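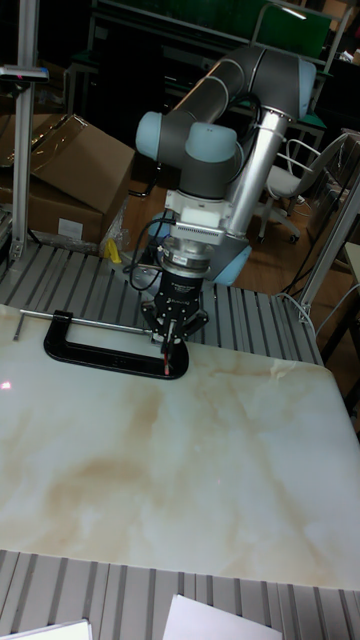 Loltent 수성펜 36색 세트 사용 후기 (한글 손글씨 연습용)

작성자: Walter Villca
작성일: 29/03/2024

저는 한국어를 배운 지 여러 해가 되었지만 손글씨는 아직 부끄러운 수준입니다. 컴퓨터로는 빨리 칠 수 있는데 종이에 쓰면 글자가 서로 싸우는 것처럼 보입니다. 그래서 지난 12월에 손글씨를 처음부터 다시 연습하기로 결심했고, 그때 산 것이 Loltent의 수성펜 세트입니다. 그림을 그리는 분들의 후기는 많은데 글씨를 쓰는 사람의 후기는 별로 없어서 제가 써 봅니다. 한국어가 어색한 부분이 있으면 너그럽게 읽어 주시기 바랍니다.

먼저 구성입니다. 납작한 종이 상자 안에 펜이 36자루 들어 있고, 상자 뚜껑 안쪽에 색 이름표가 붙어 있습니다. 색 이름은 모두 한국어입니다. 저는 이 이름표가 생각보다 마음에 들었습니다. 팥색, 이끼색, 살구색 같은 단어를 여기서 배웠습니다. 다만 펜 몸통에는 이름이 없고 번호만 있어서, 펜을 들고 다시 뚜껑을 열어 봐야 합니다. 저는 결국 자주 쓰는 색에만 작은 스티커를 붙였습니다.

펜촉은 섬유로 되어 있고 굵기는 한 가지입니다. 처음에는 조금 딱딱하게 느껴집니다. 며칠 쓰면 끝이 부드러워지고 제 손의 각도에 맞게 닳습니다. 이 점은 사람마다 의견이 다를 것 같습니다. 저는 받침이 있는 글자를 쓸 때 조금 딱딱한 펜촉이 더 편합니다. 예를 들어 "닭"이나 "읽다"를 쓸 때 펜촉이 너무 무르면 아래쪽이 전부 검은 덩어리가 됩니다. 이 펜은 네모 칸이 작은 공책에서도 "ㄺ"의 안쪽 공간이 살아 있습니다. 그렇지만 "뷁" 같은 글자는 어떤 펜으로 써도 안 되는 것 같습니다. 친구가 장난으로 써 보라고 했는데 다섯 번 쓰고 포기했습니다.

연습은 Grajales에서 나온 원고지 공책에 했습니다. 모두 174쪽이고 종이가 약간 노란색입니다. 저는 매일 저녁에 한 쪽씩 썼고, 바쁜 날은 쓰지 못했습니다. 그래서 이 후기를 쓰는 지금도 아직 끝까지 가지 못했습니다. 이 종이에서는 잉크가 뒷면으로 넘어가지 않습니다. 같은 자리를 두세 번 덧칠하면 종이가 조금 일어나기는 합니다. 글씨를 쓸 때는 덧칠할 일이 없으니 문제가 되지 않았는데, 제목을 두껍게 꾸미고 싶은 분은 조심하셔야 합니다.

복사용지에서는 결과가 다릅니다. 얇은 복사용지에 쓰면 글자 가장자리가 퍼지고, 특히 진한 파란색과 보라색이 많이 퍼집니다. 연한 색은 괜찮습니다. 왜 색마다 차이가 나는지는 모르겠습니다. 회사에서 회의 자료 뒷면에 메모할 때 이 펜을 썼다가 앞면의 표까지 얼룩이 생긴 적이 있어서, 지금은 회사에 가지고 가지 않습니다.

마르는 속도는 보통입니다. 저는 오른손으로 쓰고 왼쪽에서 오른쪽으로 나가기 때문에 손에 묻는 일이 드뭅니다. 같은 수업을 듣는 왼손잡이 친구에게 몇 자루 빌려주었더니 새끼손가락 아래가 파랗게 되어서 돌아왔습니다. 친구는 노란색 계열만 다시 빌려 갔습니다. 왼손으로 쓰시는 분께는 추천하기 어렵습니다.

물에는 약합니다. 수성이니까 당연한 일이지만, 제 생각보다도 더 약합니다. 찻잔 바닥에 있던 물이 공책에 닿았을 때 한 줄이 통째로 없어졌습니다. 엽서 주소를 쓰는 데는 쓰지 마십시오. 저는 어머니께 보내는 봉투에 주소를 이 펜으로 썼다가, 우체국에 가는 길에 비가 와서 다시 집으로 돌아왔습니다. 반대로 좋은 점도 있습니다. 옷에 묻은 것은 찬물과 비누로 잘 빠졌습니다. 흰 셔츠 소매에 묻은 빨간색도 두 번 빨고 나서는 보이지 않았습니다.

빨간색 이야기가 나왔으니 조금 더 쓰겠습니다. 세트에는 빨간색 계열이 여럿 있는데, 저는 틀린 글자를 고칠 때 가장 밝은 빨강을 씁니다. 선생님께서 한국에서는 사람 이름을 빨간색으로 쓰는 것을 싫어하는 분이 많다고 알려 주셨습니다. 저는 그것을 모르고 반 친구들의 이름을 전부 빨간색으로 예쁘게 써서 나누어 준 적이 있습니다. 모두 웃으면서 받아 주었지만 지금 생각하면 얼굴이 뜨겁습니다. 지금은 이름은 남색으로 쓰고, 빨간색은 고칠 때만 씁니다. 그래서 그런지 빨간색이 제일 빨리 닳았습니다.

이제 단점을 좀 더 말씀드리겠습니다.

뚜껑이 너무 꽉 닫힙니다. 새 펜의 뚜껑을 열 때 힘을 주다가 펜이 튀어 나가서 벽에 점이 생겼습니다. 제가 사는 404호는 월세이기 때문에 저는 그 점을 아주 열심히 지웠습니다. 시간이 지나면 조금 헐거워지지만, 어린이가 혼자 열기에는 힘들 것입니다. 그리고 뚜껑을 펜 뒤에 꽂으면 무게가 뒤로 가서 글씨가 흔들립니다. 저는 뚜껑을 책상 위에 두고 쓰는데, 뚜껑이 둥글어서 자꾸 굴러갑니다. 한쪽 면만 평평하게 만들어도 훨씬 좋을 것 같습니다.

상자도 약합니다. 종이 상자의 접히는 부분이 한 달 만에 찢어졌습니다. 테이프로 붙여서 쓰다가 지금은 Dresamance의 천 필통에 옮겼습니다. 이 필통은 돌돌 말아서 끈으로 묶는 형태입니다. 칸이 펜보다 적어서 한 칸에 두 자루씩 넣은 곳도 있습니다. 필통 자체는 튼튼하지만 끈이 너무 길어서 묶을 때마다 어디에 넣어야 할지 고민합니다. 펜을 밖에 가지고 다니실 분은 필통 값도 함께 계산하시는 것이 좋겠습니다.

낱개 판매에 대해서도 아쉬움이 있습니다. 빨간색만 다시 사고 싶어서 동네 문구점에 물어보았는데 세트만 들어온다고 했습니다. 인터넷에서는 낱개로 팔지만 배송비가 펜 값보다 비쌉니다. 저는 검정, 남색, 빨강을 여러 자루씩 한 번에 주문했습니다. 검정은 세트에 한 자루뿐인데, 글씨를 쓰는 사람에게는 매우 부족합니다. 연한 분홍이 비슷한 것으로 세 개나 들어 있으니 그중 하나를 검정으로 바꾸어 주면 좋겠습니다.

다른 펜과 비교도 해 보았습니다. 전에 Oloder의 중성펜을 오래 썼습니다. 그 펜은 선이 더 가늘고 일정해서 작은 글씨에는 더 좋습니다. 대신 너무 미끄러져서 획의 끝을 멈추기가 어려웠습니다. 한글은 세로획의 끝을 깨끗하게 멈추는 것이 중요하다고 배웠는데, Oloder로 쓰면 "ㅣ"가 늘 아래로 길게 흘렀습니다. Loltent는 종이와 마찰이 있어서 제가 원하는 자리에서 멈춥니다. 공책의 앞부분과 지금 쓰는 부분을 비교하면 세로획이 확실히 반듯해졌습니다. 물론 펜 때문인지 연습 때문인지는 제가 판단할 수 없습니다.

"ㅎ"은 아직 어렵습니다. 위의 점을 세우는 방법과 눕히는 방법이 있는데, 저는 한 문장 안에서도 두 가지를 섞어 씁니다. 선생님께서는 하나만 정하라고 하십니다. 그래서 요즘은 눕히는 것으로 정하고 "하늘", "호박", "흙"을 계속 쓰고 있습니다. 그리고 "ㄹ"은 색을 바꾸어 가면서 획마다 다르게 써 보니 순서를 고치는 데 도움이 되었습니다. 첫 획은 초록, 둘째 획은 주황, 셋째 획은 남색으로 썼습니다. 저는 오랫동안 "ㄹ"을 숫자 2처럼 한 번에 썼습니다. 한국 사람도 빨리 쓸 때는 그렇게 쓴다고 하지만, 저는 먼저 바르게 쓰고 나서 빨리 쓰고 싶습니다. 이런 연습을 하실 분에게는 색이 많은 세트가 쓸모 있습니다. 그냥 일기만 쓰실 분이면 세트까지 필요하지 않고 낱개로 3자루면 충분합니다.

색의 진하기도 알려 드립니다. 노랑, 연두, 살구색은 흰 종이에서 글씨로 읽기 어렵습니다. 저는 이 색들을 밑줄 긋는 데 쓰는데, 검정 글씨 위를 지나가면 검정이 번지니까 꼭 글자 아래에만 그어야 합니다. 회색은 두 가지가 있고 둘 다 좋습니다. 진한 회색은 오래 보아도 눈이 편해서 긴 글을 옮겨 쓸 때 씁니다. 얼마 전에는 이 색으로 짧은 시를 한 편 옮겨 써서 냉장고에 붙였습니다. 햇빛이 드는 곳인데 아직 색이 변하지 않았습니다. 갈색은 이름은 밤색인데 제 눈에는 거의 보라색으로 보입니다.

뚜껑을 열어 둔 채로 얼마나 버티는지 궁금해하시는 분이 계실 것 같습니다. 한번은 제가 이끼색 펜을 열어 놓고 잠이 들었습니다. 아침에 써 보니 처음 몇 획은 흐렸고 그다음부터는 정상으로 나왔습니다. 다른 색으로 일부러 시험해 보지는 않았습니다. 펜이 아까워서 그렇습니다.

점수를 준다면 글씨 연습용으로는 별 다섯 개 중에서 네 개를 주겠습니다. 뚜껑과 상자 때문에 하나를 뺐습니다. 선물용으로 생각하신다면 상자가 약한 것을 미리 아셔야 하고, 왼손잡이에게 주실 선물이면 다른 제품을 찾아보시는 편이 낫습니다.

추가: 댓글로 만년필을 권해 주신 분이 계셨습니다. 감사합니다. 관심은 있지만 공책을 다 쓸 때까지는 펜을 바꾸지 않으려고 합니다. 혹시 네모 칸이 조금 더 큰 원고지 공책을 아시는 분은 제품 이름을 알려 주시면 고맙겠습니다. Grajales 것은 칸 사이의 줄이 진해서, 진한 회색으로 쓰면 글자와 줄이 겹쳐 보일 때가 있습니다.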